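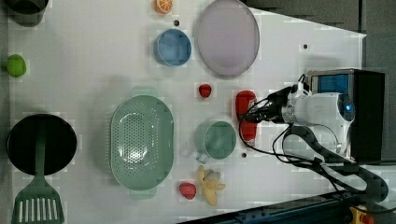
A red plastic pepper, a frying pan and a green spatula on a white tabletop.

Small business lender Prindard has changed the way it sets credit lines for first-time property buyers, the firm said on 23/05/2018.

Applicants who buy homes to let will no longer need two years of trading accounts. They can now offer a personal guarantee and six months of bank statements. The lowest limit is £2,000 and there is a set-up fee of £99, taken when the line is first drawn on.

Mahlet Asfaw, head of lending at Prindard, said 383 people had used the product during a trial with the broker Flisivent. "Most of them wanted money for repairs between tenants – a boiler, a new roof, that sort of thing," she said.

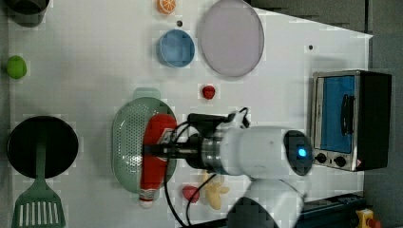
Toy fruit and kitchen items, with a robot arm over the table.

Broker Obsa Wubshet of Flisivent said the average balance in the trial was £2,264. He warned borrowers to check whether the line would show on their personal credit file, as missed payments could affect a later mortgage.

The new terms apply to applications made from June. Existing customers keep their current rates until renewal.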